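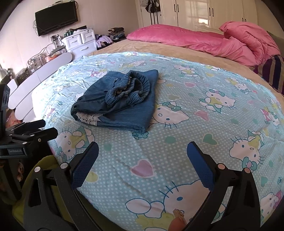

Speaker notes: Do you need the software that came with your laser?
Last updated: 2018-03-26
Dagmar Urban

Slide 1, title
Say hello, say where I work (job shop, mostly tool tags and machine plates). I don't sell lasers and I don't get anything from Zulten or Garnen. Ask who in the room has a marking laser. Ask who upgraded the software last year. Ask who could name one thing the upgrade did for them. Wait. Don't help them.

Slide 2, the brochure
Read the Garnen list out loud, slowly. Smart nesting, live preview, cloud job history, material wizard. Every one of these is real and I've used all of them. My question is what each one is worth on a Tuesday with a tray of stainless tags waiting.

Slide 3, what we run
Two machines, one fiber and one CO2. Until last September both ran on the Zulten driver that came in the box. Then we moved the fiber machine to Garnen and left the CO2 alone. So this is a side-by-side of sorts, but a sloppy one. Different lasers, different work. If somebody objects to that, they're right, and I should say so before they do.

Slide 4, the numbers
1,627 jobs logged on the fiber machine after the switch. 29 of them had to be run again. Before the switch we didn't keep a log, so I can't tell you if that's better. The Garnen rep told me it was better. I asked him how he knew and he sent me the brochure again.
(Pause here. Let them laugh or not.)

Slide 5, why those jobs were run again
Walk through the bar chart. The biggest bar is focus height set wrong. Next is the wrong file picked. Then parts that moved in the fixture. The bar for "software problem" is small, and most of it is one bad week when serial numbers skipped after a Windows update. A new driver can't push a part back against the stop.

Slide 6, the material wizard
I want to be fair to this one. It gives you a starting point for power, speed and frequency, and for a new operator that beats guessing. But the anodized aluminum setting burned straight past the color on our stock, and the brass setting barely left a mark. We still cut a test grid for every new batch. We did that before too, with a spreadsheet that Ondrejka wrote for us for free. Show the grid. Point at square 32, the one we ended up using. The wizard picked one in the opposite corner.

Slide 7, time estimates
Everybody likes these and so do I, up to a point. On plain text the estimate was close. On filled logos it ran short every time, and on photos I stopped looking. If you quote from the estimate, check it with a stopwatch on your own parts first. I quoted one plate order from it and lost money. (Don't tell the whole story, it's too long. Save it for questions.)

Slide 8, cost
The license is per seat, and the preview screen needs its own seat if it's on a second computer. I didn't know that when I signed. Read your quote to the bottom of the last page. Ask what happens to your saved jobs when you stop paying. Grolow gave me a straight answer on that. The other two said they'd get back to me.

Slide 9, what I'd do with the money
My list has 3 items on it: a decent fixture plate, a focus gauge on a chain so it can't walk off, and a half day of training for whoever runs the second shift. Mention fume extraction if there's time, the filters are always overdue.

Slide 10, when to upgrade anyway
If you do serialized parts from a customer database, the old driver will hurt you. Same if your computer is so old that the vendor won't support it. Bring a real job to the demo, your ugliest one, and make them run it while you stand there. Don't accept their sample file.

Questions
Likely one: are we switching the CO2 machine too? Answer: I haven't seen a reason yet. The trial copy is on the office computer and I'll look at it again when the fiber license comes up for renewal.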